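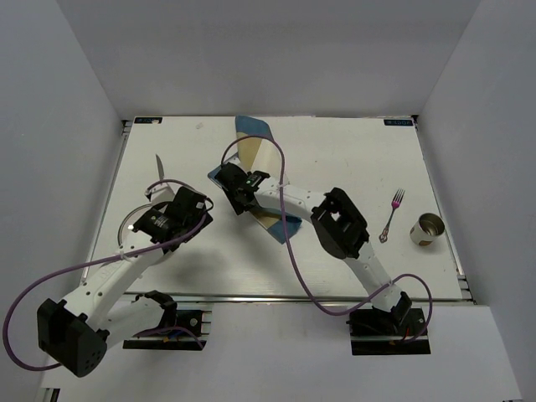 Lorna Samonte

4. Wear, Soiling, and the Decision to Replace

4.1 Terms

The earlier sections treated the age of a work surface as the main predictor of its replacement. The records from the nine Nurmi sites do not fully support that view. Surfaces of the same age, bought under the same contract and cleaned on the same schedule, were replaced at very different times. This section considers the part played by the look of the surface, as judged by the people who use it and by those who approve the purchase of a new one.

We use "wear" for a lasting change in the surface itself, such as a scratch or a loss of gloss. We use "soiling" for matter that lies on the surface and can in principle be removed. A third term, "marking," covers any small visible difference in tone whose cause has not been established. Most of what users report falls under this last heading. On a white tabletop enclosed by light gray walls, faint scuffs and small marks can be seen across the work area (Figure 1), but a viewer cannot tell by sight alone which of them would come off under a damp cloth. The survey form used at Nurmi before the present study had no box for this case, and staff were obliged to choose between "dirty" and "damaged."

Figure 1. White tabletop with faint scuffing and small marks.

4.2 Reports by users

The revised form was returned by 483 users. It asked them to rate the surface at which they spent most of their working time, to name the most noticeable fault, and to state whether the surface should be cleaned, repaired, or replaced. Free comments were allowed and were often long.

Users of white surfaces named marking more often than users of gray or wood-tone surfaces did. They were also more likely to ask for cleaning. Users of dark surfaces complained chiefly of dust and of fingerprints, and seldom asked for anything to be done. Entili, in her study of school laboratories, found the same pattern and explained it by habit: people expect a dark bench to look used. Our comments lend some weight to her reading. One respondent wrote of a black countertop that "it has always looked like that," while a colleague in the same building described a much newer white one as "ruined."

The position of a mark also mattered. Marks near the front edge, where the forearms rest, were accepted as ordinary. Marks toward the middle or the back were more often described as faults. We had expected the reverse, given that the front edge is the part closest to the eye, and we have no firm explanation to offer. Simard has suggested in discussion that users excuse the marks they believe they made themselves.

4.3 Decisions by managers

Requests for replacement at Nurmi pass through two stages. The site manager inspects the surface and completes a short statement, and the purchasing office then approves or refuses the request on the basis of that statement. The purchasing office does not visit. Its decision therefore rests on the words chosen by the manager, and these proved to be far from uniform. "Worn," "tired," "stained," and "past its best" were all applied to surfaces that our own inspectors, Juntunen and Yakubu, placed in the same class.

Statements that used the word "stained" were approved most readily. Officers explained in interviews that a stain suggested a hygiene problem, and that they preferred not to refuse such a request. Scratches were treated as a matter of appearance and were commonly deferred to the next budget year. This ordering is open to question. A deep scratch is harder to clean than a stain is, and several of the stains approved for replacement had been removed by ordinary cleaning before the new surface arrived.

4.4 Limits of the present data

The inspections were carried out under the lighting found at each site. Low light from the side makes fine scratches easy to see, and even light from above tends to hide them. No correction was made for this. The color classes were also broad, so that cream and pure white were recorded together. The cleaning logs for the Inik building were incomplete for September, and that building has been left out of the comparison of cleaning schedules in Section 5.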